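Mar 23, 2021
by the bench team, Imberg workshop

Second day with the Tonik sorting kit on trial. The seller, Trujillo, gave us 2 weeks before we must decide. The price is still open, but the service plan is clear: one visit in September and spare fingers included.

Yesterday the log stopped at 1532 picks, more than 600 of them on soft packs. Hard boxes are easy for it. Soft packs it sometimes takes by the corner, and then they turn – I wrote this to Porkitz already. 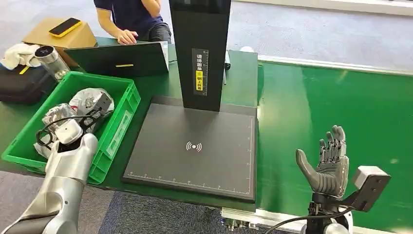
The kit is sold with two arms, and I want to know if we need both. For soft packs I now try the left hand first, as with the white one in the green crate, and the right hand waits raised to the right of the scanner column. Next: same test with grip force 4.

3 shares · 2 comments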